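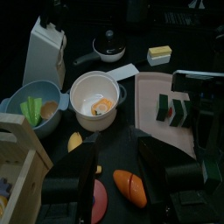 From: Aitana Arroyo
To: kitchen-demos list
Subject: Re: Re: plan for the second batch

On Friday, Maes wrote:

> We're in good shape. The Wivent table is set up with the toy food and
> the cookware, and the operators are getting quick. Proposal: keep the
> layout as it is, bring in 19 more sessions, and train on everything at
> the end of February. Grandar did well with a single layout and a lot
> of repeats, and I don't see why we should be any different. More data
> fixes most of what people complained about last time. If there are no
> objections I'll book the operators.

I have objections, so please hold the booking for a day or two.

First, "more data fixes most of it." Does it? We said the same thing before the first batch. I've been through the notes again and I can't find anyone who wrote down which failures they expected more sessions to fix. If the policy can't tell when it has missed a piece, then 19 more sessions of operators who don't miss will leave it as ignorant as before. I would like to see six sessions with missed grasps and recoveries left in before we agree to 19 clean ones. Right now the operators restart when they fumble. I understand why, since the instructions tell them to, but we're throwing out the part I'd most like to have.

Second, the layout. It looks messy, and I think the mess is fooling us. There's food in the blue bowl, food in the cream pot, green pieces on the pink tray, and loose pieces on the bare tabletop, so everybody looks at it and says "great, variety." But it's one mess. If the cream pot is in the middle in every session, with the bowl to the left of it and the tray to the right, the policy can learn "go to the middle" and never learn "pot." I'd bet lunch that if you swap the bowl and the pot on the current checkpoint, it puts things in the wrong one. Has anyone tried? It would take ten minutes and cost nothing.

Third, the wrist view. The table is close to black and so are our fingers. So are the knife handles, and the handle on the flat blade lying behind the pot. I had to look hard to find that last one, and I knew a handle had to be there. The right end of the tray goes into shadow along with the green piece on that side. I don't care how many sessions we collect if a chunk of the workspace is mud. Either we put up a second lamp or we admit that anything dark over there is a coin toss. Somebody at Wivent said the dark surface was chosen because it makes the food "pop." Sure, the orange and yellow pieces pop. The dark green ones don't.

And while I'm on the view, the fingers cover things. There's a round pinkish-red piece half hidden by one of them, and a bit of pale yellow showing just above it that I couldn't name for you if you paid me. The labelers will have to call that something. I asked what the rule is for a piece that's mostly covered and got two different answers from two people on the same call. Please can we have one rule, in writing, before anyone labels batch two?

Fourth, naming. The task strings say "vegetable" and "fruit" and leave it there. There's a brown rounded thing in the blue bowl next to the green vegetable. I say egg, and Jalari's sheet says shell. Which is it in the prompts? If it's both, fine, but then let it be both on purpose.

On Grandar: I read their write-up too. They tested on the same layout they trained on. Of course it did well.

What I'd do instead, and I'm open to being argued out of it:

- run the bowl/pot swap test now, on what we have
- four layouts, with the cookware moved, and the tray empty in at least one of them
- a second lamp, aimed at the right side
- keep the fumbles, with a flag in the session log
- hold one layout back completely and don't let anyone practice on it

That's still cheaper than 19 sessions we may have to redo. If the swap test comes back clean I'll say so on this list and you can book whoever you like.

One small thing for whoever resets the table: please write down where the wooden carrier goes. It sits at the lower left in the wrist view and there are pieces inside it. The sheet doesn't say if those count as targets or clutter. I've been treating them as clutter, and I have no idea what the rest of you are doing.

Aitana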